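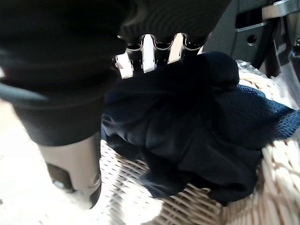 Lorkura advises people on paint color, and we started out doubting that anyone needed that. We still doubt it for plenty of customers. If you have lived with a color you like for years and want it again, buy it again and save the fee. Our work is for the other cases, where a sample looked fine in the store and wrong on the wall, and a lot of that comes down to finish. Matte dark material sitting right up against shiny silver metal, with white light bouncing off the metal links and hardly any coming back from the black, is what a flat wall and a glossy door do to each other in a smaller way. Paint charts tend to skip this. They print every color in one sheen on one kind of paper and leave you to guess.

We work out of Tumirdale, in two rooms on McAlister Street above a shoe repair shop. One faces north and one faces south. We picked the place for the windows and put up with the stairs.

What we do

You send us your shortlist, or come in with it. We paint large boards, in the sheen you plan to use, and you take them home. Then you look at them in the morning, at 4 p.m. and again with the lamps on. We ask you to write down what you see before you call us, as we have noticed that people who talk to us first tend to see whatever we said.

A home consultation costs $200. A full house plan costs $300 and includes the boards. If you cancel the plan after the first visit we keep $50 for materials. We don't sell paint and we take no commission from anyone who does.

What we don't believe

We don't believe in a color of the year. We have read the announcements and can't find the part where somebody explains how it was measured.

We don't believe blue makes you calm or yellow makes you cheerful. There are studies, and the ones we've read were small. If yellow cheers you up, fine, use yellow.

We don't believe there is such a thing as plain white. Customers ask for it most weeks. Then the boards go up and the "plain" one is pink by the window and gray beside the closet.

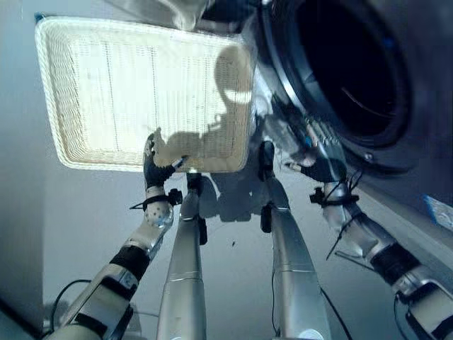 Cream-white weave in strong light, warmer beige in the shadow.

How we got here

The business began as a side service at Tristura, a small drapery workshop that has since closed. Customers kept bringing fabric back and saying it had changed color. It hadn't, as far as we could tell, but their walls had been repainted and the fabric looked different next to them. We lent out some boards, then charged for them, and the boards outlasted the drapes.

We have been wrong. There is a dining room in Tumirdale in a green we argued for and would not argue for now. The owners say they like it. We have our doubts.

Visits are by appointment, morning or late afternoon. We close in August. Please bring a piece of your flooring if you can get one loose.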